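Fendel Folding Bike Pump

I've carried the Fendel on my own bike since July and it's the first small pump I'd happily use at home too. It's short enough to ride next to a bottle cage, and the foot peg folds out so you can stand on it and push down with your weight instead of wrestling with it at arm's length. What a difference that makes!

The hose screws on, so it won't pop off halfway through, and it fits both kinds of valve without swapping parts. Just flip the little brass insert - it's on a cord and can't roll off into the weeds. On a Kiltlow touring tire I got from flat to rideable in 200 strokes, and I was still in a good mood afterward.
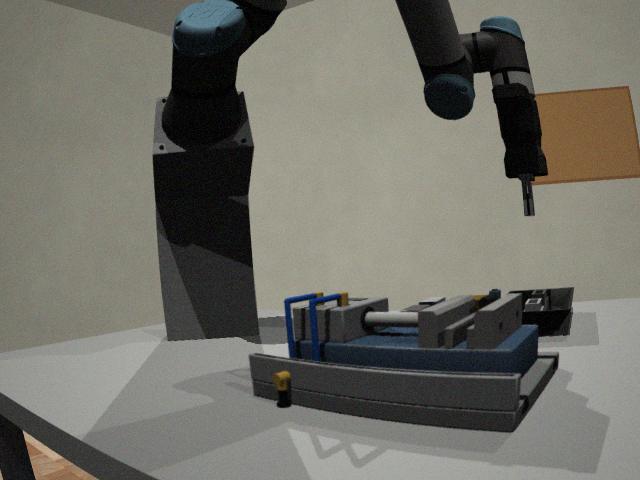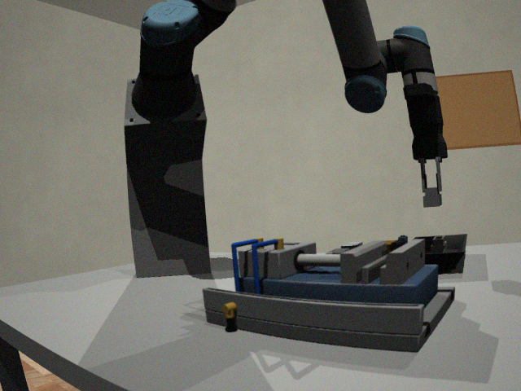
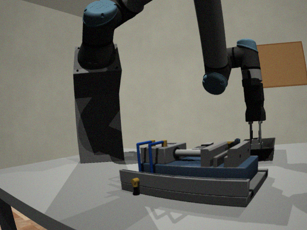
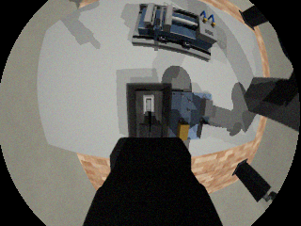 Pale work surface, four views

In the box: pump, frame bracket, 2 bolts, 2 spare washers and a strap for bikes with no bottle mounts.

The bracket fits every Cadwood frame we've tried, even the small ones. If you have the Katona rear rack, mount the pump on the left side, as the right side gets in the way of the light cable.

Care is easy. Put a drop of silicone oil on the shaft every 3 months and wipe the grit off the peg hinge. Please don't use chain lube, it swells the seal. Replacement seals are in stock and they're a quick job with a small flat screwdriver.

Colors: black, cream, moss green (my favorite - it looks great on a cream frame).

Page by Csenge Bodnár, updated October 13, 2019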